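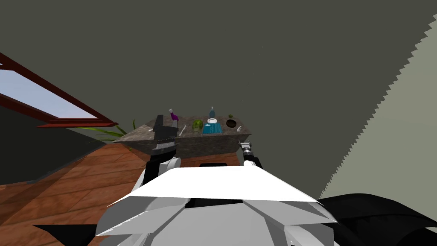

Nilmini Patwary asks whether a club should let its members loose in the virtual kitchen before they have cleared a real worktop themselves. Yes, but do the real one first. Ten minutes with a cloth and a few bottles saves a whole evening of muddled programming.

These tips come from the Tokstead robot club, where the task this term is tidying and laying out a kitchen counter in simulation. Most of them work just as well at home.

Clear from the back. Reaching over a tall bottle to get at a small thing behind it is how bottles get knocked over, by elbows and by grippers. If the tall ones can't go, slide them to one end.

Take plates off whatever they are stacked on before moving what is underneath. In our simulator, Wamik, a plate left on a box slid off in most of the early runs. Write it as two moves.

Bowls go by the rim, bottles by the body below the neck. Salt shakers are light and tip easily, so come down on them from above and close slowly.

Utensils lying flat are the hardest. At home you drag a spoon to the edge and pick it up there. The same trick can be programmed, but leave it until the bottle and bowl work.

Anything round needs a home with sides. A lime or a small cabbage put down on bare stone will roll if the top is at all uneven. Put the bowl in place first and the fruit in after.

Keep the arms apart. Give each one its own half of the counter and a gap in the middle that only one may enter at a time. Two people sharing a small kitchen could do the same.

Save the start layout under a plain name and go back to it after every change. Mugo's team logged 383 runs by June and could not compare the first 7 with the rest, as the shaker had been moved.

Wipe down last, from the wall towards you. The simulator has no crumbs, so this one is for the real kitchen only.

Next session is 29th September. Bring your own tea towel.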